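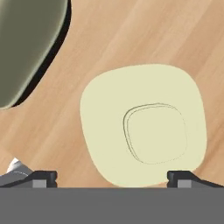

A plate on a wooden table. Food is supposed to stay on the first one.

Is the Five-Second Rule Real?
Ovier Explains: Big Questions for Kids
Updated 2024-09-30

You drop a cracker. Somebody yells "Five-second rule!" and you grab it and eat it. You feel fine. So the rule works, right?

Hold on. Let's be fussy about this.

The five-second rule says that if you pick up dropped food before five seconds have passed, germs won't have had time to get on it. Some families use three seconds. Some kids start over if they lose count, which should already make you a little suspicious. Who decided on five? Do germs own a watch?

What are germs, anyway?

Germs are living things too small to see without a microscope, plus viruses, which scientists argue about calling alive at all. The ones we care about here are mostly bacteria. They live on floors, doorknobs, dogs, phones, and you. Most of them never make anyone sick. A few can give you a very bad stomachache, or worse.

Bacteria don't notice a cracker and come running. Many kinds can't move much on a dry floor. They are already sitting there when the food lands, and some of them stick to it. So ask yourself: how long does it take for something to stick? Press your finger on a piece of tape and pull it right off again. Did you have to wait five seconds?

What happens when people test it?

Scientists have put bacteria on tiles, carpet, wood, and steel, then dropped food on them and checked how many bacteria came along. In many tests, some moved over in less than one second. Longer waits often meant more bacteria, so time does matter a bit. But "a bit fewer germs" is a lot weaker than "no germs," and the rule promises no germs.

The kind of food made a big difference. Wet food, like watermelon, picked up a lot. Dry, gummy candy picked up very little. Water helps bacteria get from one surface to another.

The kind of floor mattered, too, and here comes a surprise. Carpet looks grubby, but in some tests it passed along fewer bacteria than smooth tile. Food touches only the tips of the carpet fibers, so less of it is pressed against the germs. (You might get fuzz in your mouth. Fuzz is a separate problem.)

But I read that most people say it works!

Maybe you did. The Quintela Science Club once asked 858 kids if they believed in the five-second rule, and nearly 73 percent said yes. That is a lot of kids. It tells us what they believe. It tells us nothing about bacteria, because bacteria weren't asked and don't care. If all 858 kids believed the moon was made of soup, you still couldn't eat it with a spoon.

And watch out for ads. The Gremeck Floor Spray label says it makes your floor "snack safe." What does that mean? Safe for which snack? For how long? Who checked? If a label doesn't answer questions like these, you are allowed to keep asking them.

What about "I ate it and I was fine"?

You probably were. Lots of floors don't have dangerous germs on them, at least not many. But then the clean spot kept you well, and the counting had nothing to do with it. You could have left the cracker there for a minute and felt just as good. To find out if the counting helps, you would need to compare quick grabs with slow ones, many times, on the same kind of floor. One cracker can't tell you much.

Does a kitchen counter count?

People worry about floors and forget about counters. A counter where raw chicken was cut can be much riskier than a hallway floor. You can't tell by looking, either. A shiny surface can have bacteria on it, and a scratched old one might have hardly any. 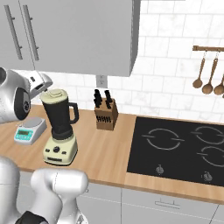
One reader in Vatholm wrote to us that her grandmother always rinsed dropped grapes under the tap, and that this must be better than counting. We think she has a point, up to a point. Running water does carry off dirt and some germs. It doesn't get all of them, and it won't do a slice of bread any good.

Try it yourself (with no eating)

You'll need a plate, some flour, a dry cracker, and a slice of apple. Ask a grown-up first.

Sprinkle a thin layer of flour on the plate. Pretend the flour is germs. Drop the cracker on it and pick it up as fast as you can. Look underneath. Now do the same with the apple. Then try both again, waiting five seconds.

Which one came up with more flour on it? Did waiting change much? Write down what you saw, even if it's not what we said would happen. And remember that flour isn't bacteria, so your test can't prove us right or wrong all by itself.

So should I eat it?

If it's wet, or it fell where raw meat or a pet has been, throw it out. If it's a dry cracker on a clean floor at home, the risk is probably small, and your grown-up gets to decide.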